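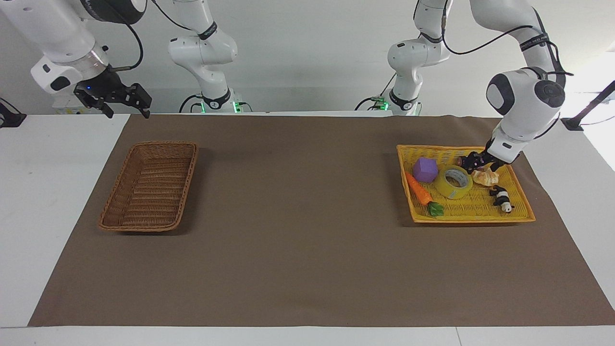 Why can't you just tell it where the basket is and be done with it? A student asked me that in the first hour of the first course I ever taught on this stuff, and I've opened the chapter with it ever since, as it's a better question than most of the ones I set!

Chapter 5
Frames, Plans and Who Goes First

You can tell it. The trouble is that "where" means something different to every piece of software in the stack. The camera has its own idea of where zero is, each arm measures from its own base, and the planner at Pullham (where I wrote most of these exercises) was set up to measure from a corner of the table. If you hand a camera position straight to an arm, it will happily set off for a spot in mid-air. I've done it. I've done it with people watching.

So the first half of this chapter is about moving a point from one frame to another without losing your mind. We'll use Skidex, the small planning library you installed in Chapter 2, and we'll start with a single job: take one object out of the full basket and put it in the empty one. A toy carrot, say. The carrot is long and thin, so the angle of the grasp matters a lot, and a planner that only knows the middle of the carrot knows very little. A roll of tape is a different headache, with a hole right where a lazy centre-point calculation tells the fingers to close.

The second half deals with having two arms. You'd think two would be twice as easy. My first two-arm planner took 1,707 lines of code and spent most of its life waiting, each arm politely holding still until the other one moved. I've kept it, and you'll get to pull it apart in Exercise 8.
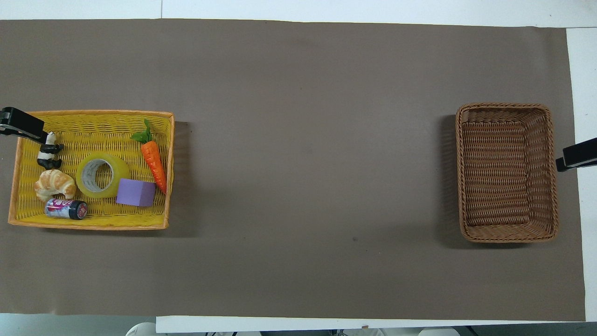
But surely you'd plan both arms together and skip all that waiting? One reader of the Skustuson draft wrote exactly this in the margin, and fair enough, it's what I believed too. Planning them together means searching over every joint of both arms at once, and the search gets big in a hurry. We gave ours a limit of 50 milliseconds per plan and it blew through that before it had even looked at the grasp.

What we'll build is a compromise. One arm plans first, the other treats that whole path as an obstacle that changes over time, and if the second arm gets stuck they swap. It isn't the shortest path you could find, and I can live with that. The Engelbrecht planner at the end of the chapter does a tidier job, if you've got the patience for the maths.

Before you go on, open your notebook and run the frame check from Section 2.8. If the axes for the two bases come up on top of each other, your calibration file hasn't loaded and nothing past this page will behave. Fix that first, then grab a coffee and start on 5.1.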